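Skudberg Bench Guide – Section 4: Good practice before and during a run

Reading time: 15 minutes

Print this page | E-mail this page

Welcome to what I still think of as the most useful part of the guide, even though it has no wiring in it and hardly any software. If you have followed Sections 2 and 3 your two arms will be bolted down, cabled and talking to the Nomix controller, and you will be itching to get them moving. Please make yourself a cup of tea first (to be drunk well away from the bench) and read through to the end. The steps are written for the number puzzle task, as that is the one most newcomers learn on, but they will serve you just as well for the Yip sorting task later.

4.1 Getting the bench ready

1. Check that both arms are in the parked position and that the controller shows HOLD.

2. Walk right round the bench. Look at each base plate and try the bolts by hand – if one turns, stop there and go back to Section 2.

3. Follow every cable from the arm to where it ends. Loops are fine, and you will want some slack for the wrist to turn, but a loop should never hang where the gripper can travel beneath it.

4. Lay the puzzle board lengthwise on the plank and press it down gently at the corners. It should not rock.

5. Decide which pieces are to start off the board and place them on the bare wood, with a clear gap between each piece and its neighbours.

6. Find the emergency stop and put your hand on it. I do mean touch it, every time, even if you set up the bench yourself five minutes ago.

NOTE: The task sheet lists a starting place for each loose piece, but you needn't fuss over it. A piece lying on its side is a perfectly good start, and rather a better test of the grip settings.

4.2 Starting the run

1. Tell anyone nearby that you are about to start, and wait until they answer you.

2. Set the speed limit to 15 per cent for the first pass. Once you have watched a complete pass without a stop, you may raise it to 30 per cent, and please leave it there until you have been signed off.

3. Release HOLD and watch the gripper come over the board. Keep your eyes on the fingers; the screen will still be there afterwards.

4. If the fingers come down on the edge of a piece, press HOLD, raise the arm by jogging it, and begin that pick again. Don't reach in to nudge the piece along, however tempting it is (and it is very tempting!).

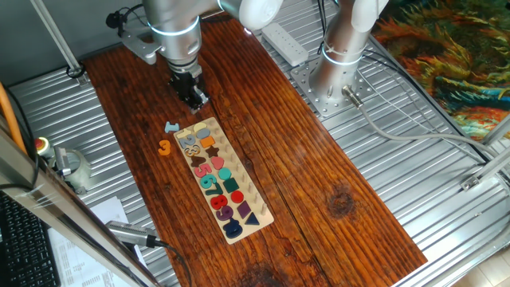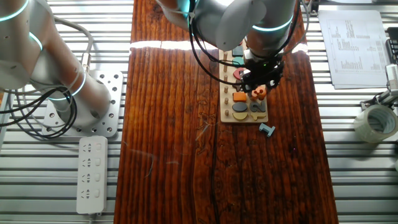
Gripper just off the number puzzle board (first view) and over it (second view).

CAUTION: HOLD is not a safe state for hands. The arms keep their power and will move again on a single command. Before you reach over the plank for any reason, press the emergency stop and wait for code 729 to appear on the controller.

4.3 Sharing the plank between two arms

The Nivel planner gives each arm its own zone and keeps a strip of 200 mm between them. Please don't narrow that strip to save time. Chin-lung Ho, who wrote our first set of bench rules, liked to say that a slow run costs you a minute and a bent wrist costs you the whole of September, and I have seen the repair log, so I believe him.

1. Let one arm finish its pick and withdraw before the other enters the strip.

2. If both arms stop and each seems to be waiting for the other, use the emergency stop, then park them one at a time.

3. Write down any such stop in the bench book, with the name of the piece being handled.

4.4 Papers, tape and other bits and pieces

Printed sheets and rolls of tape do find their way on to the metal beside the plank, and a certain amount of that is allowed. Keep them out of both zones, off the power strip, and never on top of the emergency stop. Drinks are not allowed on any part of the bench.

On Friday, whoever has the last slot should wipe down the plank, put every piece back in its cutout and switch off at the wall. If a piece is missing, leave a line in the bench book so that the next person doesn't spend the morning hunting for it.

Go on to Section 5 for the grip settings.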